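Reviews > Benchtop Arms > Suction and Vacuum

June 30, 2022 | By the Bakness workshop editor

The Killey vacuum kit, after ten months: good hand, bad manners when it fails

We bought the Killey kit in August for our small teaching workshop in Bakness, and I have wanted to write this review for a long time. I waited because in spring we had a fault with it, and I wished to be fair to the seller, Ocampo, and let them answer first. They did answer, so now I write.

The kit is a pump, a hose, a small valve box and a tube with a soft tip which you fix to the end of your arm. We paid 719 for everything, with the second tip included. Mounting took one afternoon. The printed instructions are clear except for page 7, where the drawing of the valve is upside down compared with the real part. I lost an hour there.

When it works, it works well. Our students move small shape blocks on a maple board, sorting by colour or by form, and for flat faces the kit is quick and gentle. On rough faces it is weaker. A cylinder with a knurled top lets air pass under the tip, and then you hear the pump become louder. This is normal for suction and I don't take points away for it.

Now the fault. The valve box has a pressure sensor which tells the arm "I am holding". One morning this sensor stayed on "holding" with nothing on the tip. The arm believed it, lifted, travelled to the other side and made a very correct release of no block at all. We laughed. The second time was less funny. The sensor read "holding" already before contact, and the program, which we run in Undance, skipped the slow approach and went down at full travel speed. The tip pressed on a block, the block shot sideways off the board, and it hit a student's sleeve. It was a light block and the student was well. With a metal part I would be writing a different kind of text.

I must say that part of this is our mistake. We had no check in the program that asks if the sensor reads zero before each approach. We have it now, and I recommend you put it in on the first day. But the manual doesn't mention such a check anywhere, and the default example from Killey doesn't have it either. For a kit which is sold to schools, I find this careless.

Ocampo asked for the valve box and returned it after 10 days with a new sensor. They wrote that moisture in the hose had reached it. The kit has no filter between the tip and the sensor. You can buy one separately, and in my opinion it should be in the box from the beginning. Since the repair we have made more than 1,000 picks and the false reading did not come back. I still begin every session with the arm at low speed and a hand near the stop button, and I ask the students to stay behind the line until the first pick is finished.

Would I buy it again? Yes, with the filter, and with the zero check written before the pump is even switched on. If you work alone with young children, I would look for a kit with two sensors, although it will cost more. The spare tips are good value and last longer than I expected. For the hose, order the longer one, as the short one pulls on the valve box when the arm reaches the far edge of the board.
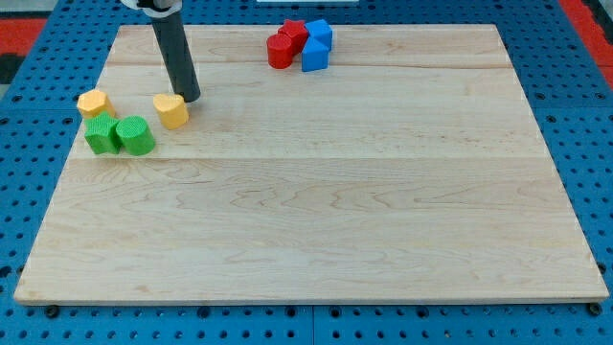
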